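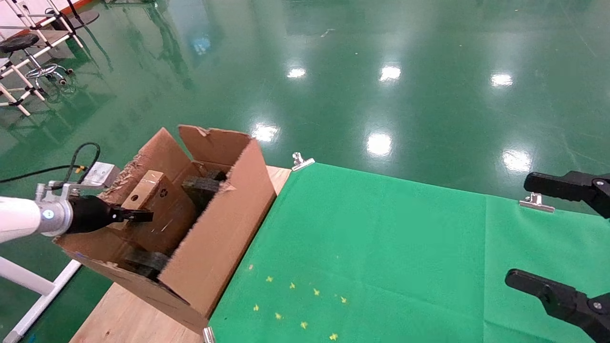

The two-gripper setup at Emell's Derora site, with the left gripper at the cardboard box.

Emell publishes first count from its Ellex recording project and asks buyers to hold off on big claims

DERORA, 4th August – Emell today released the first figures from Ellex, its project to gather examples for a robot learning system. Operators have recorded 2,669 attempts at moving blocks in and out of a cardboard box. After review, 1,379 of them were kept. The company is putting out both numbers, and it would like readers to look at the first one as well as the second.

"A lot of announcements in this field give you one large number and a nice video," said Samira Atallah, who runs the project. "I have been to those demos. I want to know how many tries were thrown out and who decided. Ours were thrown out by two people with a written rule, and they still argued."

Ellex covers one kind of job at one kind of table. A person guides the arms through the task, and the joint positions and camera views are saved together as one example. A learning system is then trained on the saved examples. Emell has not tested the trained system on a customer's floor and makes no claim about how it would do there.

The most common reason for dropping an attempt was a pause. Operators stop to think, and a system trained on those stops tends to learn the stopping too. The next most common was a grip that slid off a block and was fixed with a second try.

Lieven Peeters, who wrote the review rule, is not sure the second group should have gone.

"We may have tossed the most useful part," Peeters said. "A clean grab teaches you the clean grab. When things go wrong in a warehouse, you want something in the data that looks like trouble. I asked for those files to be kept on a separate drive, and they were."

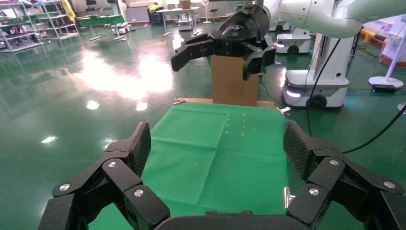 Views from the grippers are saved along with the view from the head, and that adds a good deal of storage. Whether it adds much learning is still open. Emell plans to train with and without the gripper views and compare the two in October. If the difference is small, the company will say so and drop the extra cameras from later sessions.

Setup has turned out to be a larger cost than planned. A table cloth that shifts between attempts, or a box that gets turned, changes what the cameras see. Some change is wanted, as real work is never laid out the same way twice. Too much of it early on and the system learns very little. The team now logs the layout before every block of recordings, a step that was missing for the first 5 days.

Zein, a packaging firm that has been following the project, has not placed an order.

"We were told two years ago by another supplier that this was solved," said Araba Gbeho, operations lead at Zein. "It wasn't. I would like to see it work with our boxes, on our night shift, with our people walking past. Until then I'm reading the reports and keeping my budget where it is."

The 1,379 kept examples will be shared with 4 outside reviewers, along with the rule used to pick them and a sample of the dropped ones. Their comments will be published whether or not Emell agrees with them. A wider release of the data has not been decided.

Press contact: Wanda Szczepańska, Emell, Derora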